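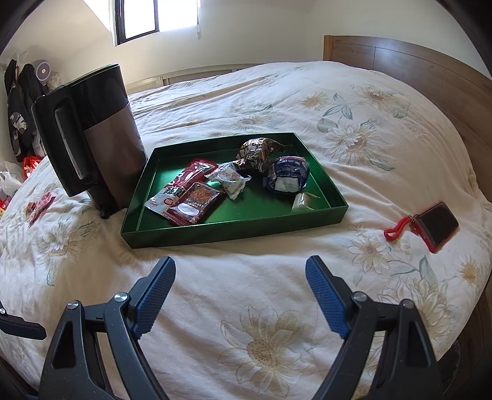
Snack tray and kettle on the bed, sunflower duvet.

Nolside Guest Rooms list
Tuesday, April 23, 2024
From: Niilo Ahonen
Subject: Re: Snack trays and kettles

> Are we still doing the green trays in the upstairs rooms? Trunwood
> has the next size up for 28 dollars and I could order this week.
> Also, does the kettle go on the tray or beside it?

Please don't order the bigger ones. The green tray holds enough for a short stay: a couple of the red packets, a bag of something, a wrapped candy or two. The sides are high enough that a bag will stand up at the back.

Kettle goes beside the tray. It's too tall and heavy to share with the snacks, and the base and cord need their own space. For check-in we move everything to the desk, tray on the right, kettle on the left with the handle facing out. Nothing should be plugged in or filled while it's on the bed.

Two other things. The sunflower duvet cover needs shaking out and smoothing once the tray is lifted off. Check the covers for stray wrappers as well, the little ones disappear into the folds.

I have 25 of the Trerano tea sachets left from November. If anyone wants them for the Riihimäki room, let me know by Friday, otherwise they go in the staff kitchen.

Niilo

2 replies | 0 shares
Contact the list owner | Back to top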